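Search this site Enter keywords Go

Home | Projects | Student Reports | Archive | Contact

What Happens to a Parcel's Wrapping After the Parcel Is Open
Student project report, Tumance
By the Fasten project team, 10 July 2021

When we first sat down to pick a subject for our spring project, the table was covered in mail. One of us had moved apartments that week and had been opening things in the shared kitchen – a lamp, a set of sheets, two books that had each come in a box big enough for a toaster. By the end of the evening there was a hill of cardboard and film by the door, and that hill became our project. We called it Fasten, after the little plastic strips that hold so many packages shut and that we kept finding on the floor for days.

Our question was a plain one. We wanted to know what people in our part of Tumance do with packaging once it has done its job, and why. We had all grown up being told to recycle, and we all had our own family rules about it (in one of our houses the bubble wrap was kept in the linen closet as if it were silver), but we had never asked anyone outside our own kitchens.

We made a short paper survey and left copies at the library on Cinley Street, at the laundromat next door, and at the El Fassi grocery, where the owners very kindly let us keep a box by the register for the whole length of the project. The survey had 13 questions. That was too many, and we would cut it down if we did it again, as a good number of people gave up somewhere on the second page. Even so, we got 70 completed surveys back, plus a few where people skipped the questions and wrote us long and lovely notes in the margins about their neighbors' trash habits.
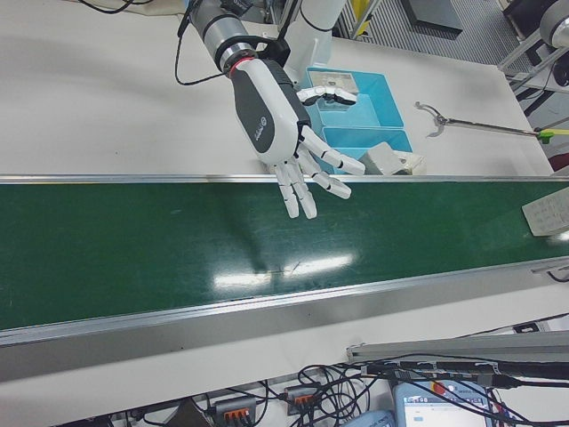 The second part of the project was a household diary. We asked 6 households to write down every piece of packaging that came through the door, starting in December, when we knew the holiday shipping would make things interesting. They noted what it was made of as well as they could tell, and where it ended up. Between them they recorded 377 items. We are very grateful to them, particularly to the family with three small children, who kept their diary taped to the refrigerator and decorated it with drawings of boxes with faces.

Cardboard was the easy part. Nearly everyone flattened it and put it out for collection, and the ones who didn't were saving it for a move or for a cat. People seem to like cardboard. They told us it felt clean and useful, and several said they felt bad throwing out a really good box, so they kept it, and then kept the next one, until the closet was full.

Plastic film was another story, and most of our discussion ended up being about it. Our diary keepers were unsure about film again and again. Some put it in the recycling bin and some in the trash, and one household did both in the same week and wrote a small apology beside the entry. The city flyer we had on hand says only "clean plastics," and we think a lot of the confusion starts right there. Film can tangle in sorting equipment, so many collection programs ask people to keep it out of the bin, but a person standing in the kitchen with a crinkly sheet in one hand has no easy way of knowing that. 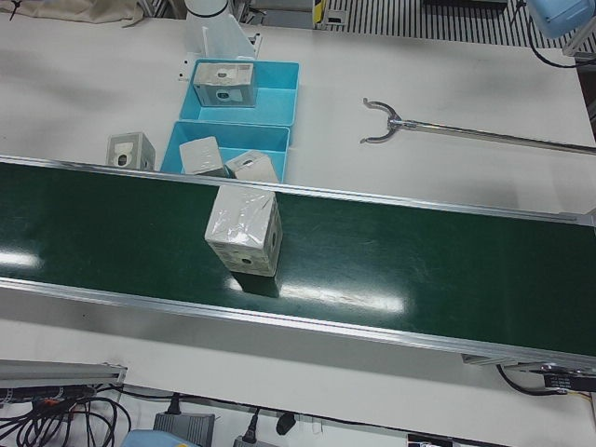
We also asked people how they felt about the amount of packaging they received, and this turned out to be the question they most wanted to talk about. Many were annoyed by small things shipped in large boxes. But quite a few wrote that they would rather have too much wrapping than a broken dish, and we have some sympathy – one of our own group lost a teapot that way and still brings it up.

There are limits to all of this. People who fill in a survey about packaging are probably people who already care about packaging, and our diary group was made up of friends and friends of friends. We did not weigh anything, either, so a padded envelope and a refrigerator carton each count as one item in our tables, and that bothers us more now than it did at the start.

If another class picks this up, we would suggest borrowing a kitchen scale, shortening the survey, and asking the city for a clearer flyer, ideally one with drawings. We have left our blank diary pages and the survey form in the project folder at the library desk. The El Fassi grocery has asked to keep the box.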